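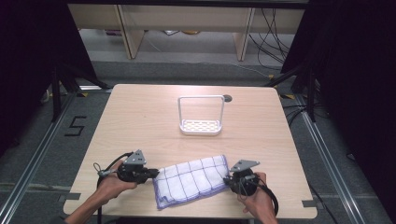

The cloth, folded, with the sponge holder behind it.

Filed under: Workshop notes / Kitchen corner
11/10/2024, Birthe Lauritsen
Print this entry | E-mail this entry

Cloth question again. Wouter folds in thirds, I fold in half and half again, and the Dudlow sheet says "fold neatly", so thank you, Dudlow. Tried both on the pale table. Mine makes a better pad. Wouter's fits the shelf, as he has mentioned.

Purple edging is the trouble. It's thicker than the white part and the fold wants to go wherever the edging goes. Line up the edges first, then press the middle.

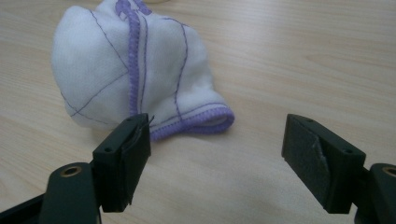

Left to itself the stuff goes into a lump, and I have some sympathy. Shake it out before starting again; smoothing from the top only moves the lump along.

Sponge holder stays on the table until Wastby send the wall hook, ordered in January, ref. 2444. Still no sponge.

To do: ask Wouter where the sponge went.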